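Zorville Boards: workshop gallery

We make and refinish timber boards in a shed behind the Noravura feed store. Most leave as bench tops, serving boards or shelves. Pale timbers sell best, and this page is mostly for people who want to see grain and colour before they order.

Hoi-yan Chiang does the glue-ups and Chun-hung Tam does the sanding and oiling. Orders placed by Tuesday are usually cut the same week. Boards up to 300 mm wide can go in the post; anything larger is pick-up only, or we can put it on the Stelmakh truck, which leaves for the coast at 3 p.m. and charges by weight.

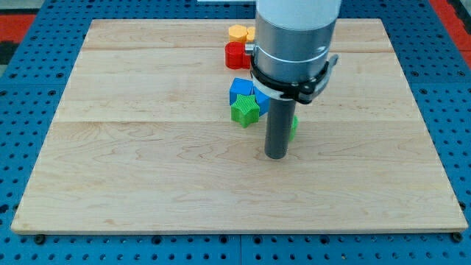 **Can I put a hot pan straight on a maple board?**
Use a trivet. Heat will mark an oiled finish, and repeated heat can open a glue joint over time.

Pale maple finish, light honey in the grain, with faint brown swirls and a few darker knots. Two long seams show where the planks are joined. Customers who want fewer knots should say so when ordering, as we pick the planks by hand.

Oiled boards need 24 hours on the rack before they are wrapped. Give yours a fresh coat when the surface starts to look dull, and wipe off the extra with a cotton rag. Keep it out of the dishwasher and don't leave it standing in the sink.

Offcuts are in the bin by the door, priced by colour of sticker. The Cultstead market stall is back in March.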